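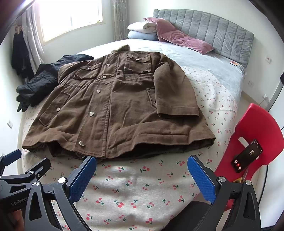 Darcy Lemieux
Study coordinator, Pristell home handling project

Hi! I'm looking for people who own too many clothes and don't mind handling them for science. If you can button a jacket and you have a bed to spread it out on, keep reading.

Some background first. Last year our group trained a folding policy on 1,000 recordings made in our lab, all of them with T-shirts and towels on the same white table. It did fine on that table. Then Thảo Thái tried it on 136 garments in real bedrooms and it fell apart, mostly on anything with a collar, snaps or a drawstring (flap pockets were a mess too, it kept grabbing the flap and pulling). So Thảo came up with a different way of collecting: people use a handheld gripper at home, on their own stuff, and we keep the wrinkled bedding and the window light and all the rest of it. We've got 321 home recordings so far, and the early results on jackets are good enough that I get to go find more of you!

What you'd be doing: I drop off the gripper, show you how it works, and you keep it for 2 weeks. You lay a piece of clothing flat, then fold it using only the gripper pads. Sleeves first, then the hem up. Go at your own speed. If a fold goes wrong, leave it in and carry on, we learn a lot from those. Heavy stuff is what I want most, so canvas, denim, quilted coats, work jackets, anything with hardware on it.

You need to be 18 or over, live in or near Lerkberg, and be okay with your room showing up in the recordings. Put away mail, family photos and anything else you'd like kept private. Left-handed folks, please apply, we're short on you. No tech background needed. You'll be paid by the hour, training time included, and Rogério Sampaio handles payments and is quick about it.

To sign up, send me a note through the Pristell contact page with "folding" in the subject line. Tell me which hand you use and list a few of the bulkier things in your closet. I'll write back with the consent form and some drop-off times.

Posted 2026-08-24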